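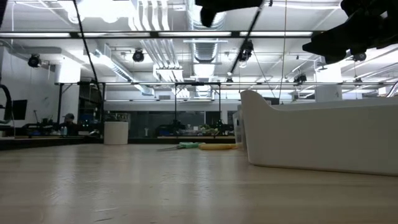

Colitdale tabletop set, README

Read this before you train on anything. The download page for Colitdale makes it sound better than it is, and I have asked for that text to be changed. Until it is, treat this file as the correct one.

What you get

3,636 episodes of two-arm tabletop manipulation, stored one folder per episode. Each folder holds the joint states, the commanded targets, the gripper values, the video from the fixed views, and a short text instruction. The planner was Skirnard, in the configuration saved under config/planner. Perception was Detitwood, with the stock weights. Some episodes were teleoperated from start to finish and have no planner output at all. Check the "source" field. Don't guess from the motion, I tried and was wrong a lot.

What the labels are worth

Less than you would like. The "success" field was written by a script that compares the last object poses against a goal region. The poses come from Detitwood, so if perception was wrong, success is wrong too, and in a way that agrees nicely with itself. Cúc Lâm went through a batch of 2,000 episodes by hand and her verdicts are in review/manual.csv. Where her file and the script disagree, believe her file. For everything else you are trusting the script, and I wouldn't report a headline number on it.

Object names are also shaky. Thin things lying flat are the worst: markers, pens, scissors, anything with a shaft. Detitwood likes to call a marker a screwdriver when the arm's shadow falls across it. Yellow objects get whatever name the model feels like that day. Jars on their side are often given an upright pose with full confidence. We left the raw names in "det_name" and put the cleaned ones in "name", but cleaned means a person looked at one image per episode and moved on.

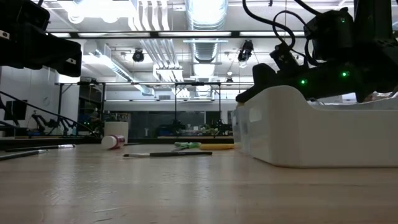

Timing

Arm state and video are on different clocks. The loader lines them up using an offset estimated at the start of each episode, and it does not correct for drift after that. On short episodes you won't notice. On long ones the gripper value can run ahead of the video, so a policy may learn to close before it gets there and look clever in replay. If you see a result that depends on fast reactions, suspect the offset first.

Known problems

1. Glare on the tabletop. Depth is unreliable there and the holes were filled in by interpolation. The unfilled version is in depth_raw. Use that one if you care about contact.

2. Background changes. The views take in a good deal of the room, people included. A policy trained on full images can pick up on things that have nothing to do with the task. Crop, then run it again, then see how much of your score is left.

3. Planner retries. Skirnard replans silently when a path fails its collision check. The log keeps only the last plan, so "plan_time" is too low on hard layouts. Haruto Kubo has a patch that logs every attempt. It was not merged when these episodes were recorded.

4. Instructions. Four templates produced nearly all of them. This is not a language benchmark, whatever the download page says.

Splits

Train, val and test were cut by episode, at random. That means the same layout can turn up on both sides with a small shift. I don't think the test split measures generalization in any useful sense. There is a second split, by_layout, that holds out whole layouts. Scores on it are lower. Please report that one, or both, but not the random one alone.

Baselines

The Vigfúsdóttir controller is included as a reference, along with its config and seeds. It was tuned by the same people who recorded the data, me among them, so beating it means little and losing to it means something is broken in your setup.

Running it

Install from requirements.txt, then run check_episode.py on a few folders before you convert the whole set. It prints a warning for missing video, a bad offset, or an empty gripper log. Version 4 of the loader reads gripper width in meters. Older versions read it as a fraction of full opening and will not complain when they get it wrong.

Last edited 9th March. Send corrections to Haruto, with the episode folder name and the loader version.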